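Setting Up a Simulated Room Before You Run a Two-Armed Robot in It
Grulomdale Robot Practice Notes, updated June 2024

Welcome back, friends! Last time we talked about naming your joints sensibly, and a good many of you wrote in to ask what comes next. Well, what comes next is the room. Before an arm moves even an inch in simulation, we like to go through the place the way a careful host walks through the house before company comes, and I'd like to take you along on that walk.

Step 1. Load the room with the motors off. Leave both arms where the start file puts them and let the physics settle for 1000 steps. Anything that was placed a hair too high will drop, and anything that was placed inside something else will come shooting out (you'll know it when you see it!).

Step 2. Switch to the robot's own view. It's tempting to fly around with the free camera, but your operator will be working from up on the body, looking out over the two arms, and that is the view your checks should be made from.

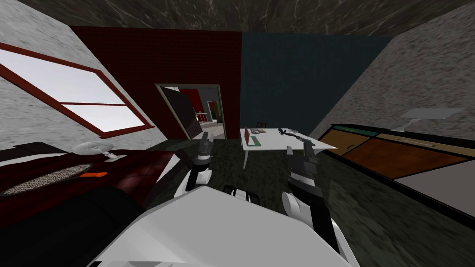 Step 3. Go over every surface an arm might reach and look for things that hang in the air with nothing under them. A lamp shade without a lamp is the classic one. Either attach it, take it out, or write in the room notes that it stays and has no collision shape. Montserrat Villaseñor, who wrote our first checklist, wants that note made before the first run, and I've come around to her way of thinking.

Step 4. Decide what each door is supposed to be doing. Open or shut is fine, but lock the hinge unless the task uses it, and put the angle in the notes. If there's another room on the far side, say whether the robot is allowed in.

Step 5. Set the speed limits. Our house rule for a first run is 170 millimeters per second at the gripper, and we keep it there until the room has gone 2000 steps with no unplanned contact. Small, light things on a tabletop deserve extra patience.

Step 6. Test your stop. Press it with both arms moving, then with just one, and check that both hold still each time. Ona Kalniņš added the one-arm test after our Saline room passed the first and failed the second, and we've kept it ever since.

Save the notes in the same folder as the room file, with your initials and the version number on the first line.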